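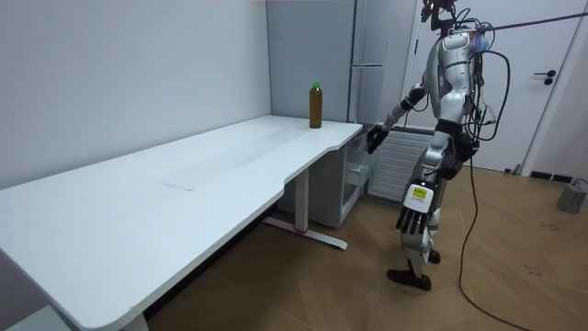
问题:人形机器人右臂伸出后末端慢慢下沉,重新标零也只能管一会儿,应该先查哪里?

提问者:Noemi Costa
分类:设备维护 / 双足与人形 / 关节与线缆

大家好。中文不是我的母语,如果有写得不清楚的地方,请告诉我,我会补充。

我在 Gevolthorpe 负责一台 Skenis 人形机器人的日常维护。机器人站在一张白色长桌的旁边,练习的动作是伸手去拿桌子远端的一个瓶子。瓶子是普通的塑料饮料瓶,绿色盖子。控制柜不在机器人身上,通信和供电都从背后的长线走,线落到地上以后再拉出去。

问题是从十一月开始的。右臂伸到接近水平的位置并且保持时,手的高度会慢慢变低。一开始我没有注意,后来我在瓶子旁边竖了一把钢尺,保持 41 秒,手腕下面的边缘低了 13 毫米。左臂做同样的动作,用眼睛看不出变化。

我已经做过的事情:

一,按照手册把右臂所有关节重新标零。标完以后第一次伸手很准,过一段时间又开始下沉。

二,检查肩部外壳的螺丝,没有松的。

三,换了控制器里的增益参数,把肩俯仰的位置增益提高了一点。下沉变小了,但是手臂有轻微的抖动,所以我又改回来。

四,看日志。肩俯仰关节的编码器读数从头到尾几乎不变,控制器认为手臂没有动。这一点我最不理解,因为手明明低了。

还有一件事不知道有没有关系:为了让线缆不碰到膝盖,十月份我把背后的线束重新整理过,有两条线改成从肩膀上方绕过去。

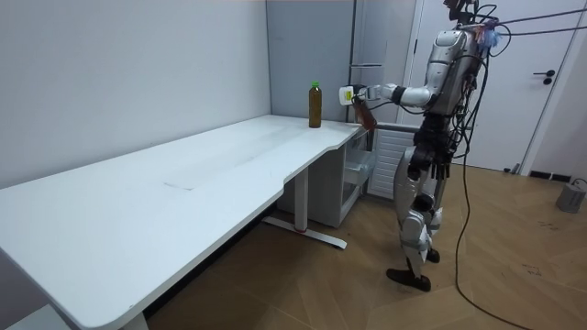

伸手的目标点一直是同一个,桌子和瓶子的位置我用胶带在桌子背面做了记号,可以排除桌子移动。机器人的脚也是每次对准同样的地板缝,站好之后才开始动作。

我的问题是:第一,编码器不变而手下沉,是不是一定是减速器的问题?第二,拆肩关节之前,有没有可以先做的检查?拆一次要停很久,我希望先确认。谢谢。

回答一(提问者已采纳)
用户:老扳手

先回答你的第一个问题:不一定。编码器不变只说明编码器所在的那一侧没有动。你要先弄清楚这个型号的编码器装在电机侧还是输出侧,手册里关节剖面图上应该有。如果只有电机侧编码器,那么编码器之后的所有东西,减速器、输出法兰、法兰和上臂之间的锁紧螺丝,都可能在动而控制器完全不知道。外壳螺丝没有松不能说明什么,外壳不受力,受力的是里面那一圈。

另外不要只盯着肩膀。手低了,也可能是腰在往前倾,或者支撑腿的踝关节在变。机器人是站着的,手臂伸出去重心就往前走,躯干只要倾斜一点点,到手的位置就放大很多。右臂沉左臂不沉,腰的可能性小一些,但是两只脚一前一后站,左右并不对称,所以还是要量。

建议按下面的顺序做,都不用拆关节:

1. 把水平仪(数显的最好)贴在躯干平的地方,记下角度,伸右臂保持,再记一次。躯干角度变了,先去查腰和踝,肩膀不用碰。

2. 躯干不变的话,把水平仪换到右上臂,再做一次。上臂角度变了,问题在肩;上臂不变而手低了,问题在肘或者手腕。

3. 确认是肩以后,吊绳受力,按急停,断电,上锁。一个人托住上臂,另一个人用手轻轻上下推手腕附近,感觉有没有“咔”的一下。有明显的空行程,多半是锁紧螺丝;感觉是软的,没有空行程,可能是减速器柔轮或者轴承。

4. 在输出法兰和上臂的接缝上画一条记号线,用油漆笔,细一点。上电跑半天动作再看。线错开了就不用再猜了。

我以前在 Trotuvach 的一条线上遇到过很像的情况,标零之后好一阵子又不行,原因是法兰螺丝上的螺纹胶没有涂够,一点一点在滑。重新标零只是把滑掉的量补回来,没有解决滑的问题。

增益请保持原来的值。对编码器看不到的偏差,加增益按道理没有作用。你看到下沉变小,说明可能有一部分偏差是编码器能看到的,建议把日志的纵坐标放大再看一次,“几乎不变”和“不变”要分开。

回答二
用户:kaoshan_qi

线的问题。我们那台也是,线太紧会拽胳膊。把线松开就好了。

对回答二的评论
Noemi Costa:谢谢。请问您是哪一条线太紧?我这边绕过肩膀的两条线,手臂放下时是松的,伸出时我没有检查。

kaoshan_qi:忘了,反正都松一松。

回答三
用户:半导体旁边的猫

补充一点线缆方面的,楼上说得太简单,但是方向值得看一下。

线绕过肩膀上方,手臂抬起时线的弧度会改变,线会给上臂一个额外的力矩。不过线拉着手臂,控制器会加电流去顶,只要编码器正常,手不应该沉那么多。所以我认为线不是主要原因,但它可能让已经松的地方松得更快,每个来回都在同一个方向上多给一点力。

检查方法:断电托住手臂,慢慢抬到伸出的位置,看线在肩部有没有绷直。整个行程里都应该留一个松弛的弯。扎带不要直接扎死在活动的壳上,用魔术贴,固定点放在不动的一侧。

还可以对比左右肩的电流。同样的姿势,右边如果明显高,先处理线再做回答一的第 4 步,不然两个因素混在一起看不清。

如果要换法兰螺丝,问清楚强度等级和扭矩再买。我这里有人用 De Luca 的定扭扳手,够用,关键是按对角顺序分两遍拧。

提问者补充

谢谢大家,我把结果写在这里,给以后搜索到的人。

躯干角度在保持期间没有变化。右上臂的角度变了,所以是肩。编码器我问了供应商,这个型号只装在电机侧。

画了记号线,跑完 800 次伸手动作以后,线错开了大概一根头发的宽度,用放大镜看得很清楚。打开肩部内盖,法兰的螺丝有三颗用手就可以转动,螺纹上几乎没有胶。

全部取下,清洁,换新螺丝,涂中等强度的螺纹胶,对角分两遍拧到手册的扭矩,静置一个晚上,第二天早上标零。现在已经跑了 1,000 次,记号线是齐的,钢尺上也看不出下沉。

关于增益:日志放大以后,确实有很小的一部分偏差编码器能看到。线缆也改了,伸出时原来有一条是绷直的,现在两条都从背后走,留了弯。改线之后右肩的保持电流比以前低,但是我没有在换螺丝之前单独测,所以不能说这条线起了多大作用。

左肩的螺丝我还没有打开,计划下次停机时一起检查。如果有人知道左右两边的螺丝长度是不是一样,请留言,手册上只画了右边。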